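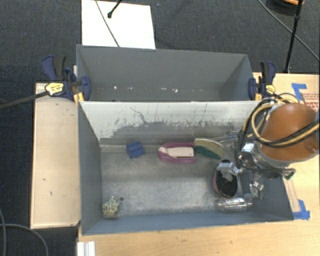
August, 4:10 pm. Second dye bath with the Bramix blue powder, wool from the Zuvcombe bag.

Weighed 55 g of yarn, dry. Water 1000 ml from the tap, I let it stand over lunch. Added vinegar before the yarn this time, Shadi Saliba told me last month I do it too late. Heated slowly. I wanted to stay under 80 degrees but the thermometer jumped once to 84 when I was on the phone with Opoku about the invoice.

Color came uneven again, darker near the knots. Maybe I tied the skeins too tight — the first batch had the same problem in the same places. Looser ties next time, figure eight, four per skein.

Lot 307 is finished. Lot 524 is open now, please write on the lid if you take from it.

To do: rinse test on a small piece, ask Shadi if she still has the old notes on alum.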